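Last updated: October

The Tape Drawer

Every household has one, and ours is the second down, left of the stove. It holds nine rolls of tape, and on any given afternoon none of them is the kind you need.

I began asking people about tape after a move to Kisville that used up most of my savings and all of my packing tape. Nayeli Alvarado, who runs the framing counter at MacLeish, keeps hers on a dowel and speaks of drawers the way dentists speak of caramel. White paper tape is her favorite. It tears by hand, takes a pencil, and forgives a crooked start. She gets through 46 rolls in a good year and saves the cores for reasons she declined to discuss. 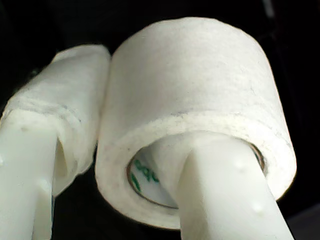
Her rule is that a roll lives on its hole. Lay it flat in a drawer and the edges pick up lint, crumbs, and whatever that gray stuff is, and then you've got fuzz down both sides of every strip. I went home and checked. I had fuzz.

So I bought a tape rack from Flarkby, a handsome thing with a price I told my husband was $46 less than it was. It held the wide rolls beautifully. The narrow ones slid to one end and sulked. Bernadette Whitlock, my neighbor, uses a paper towel holder and has never had a moment's trouble.

The rack is now in the second drawer down, under the tape.

Contact us | Copyright Prirden Magazine | Back to top

We use cookies to improve your visit. By continuing to read, you accept them.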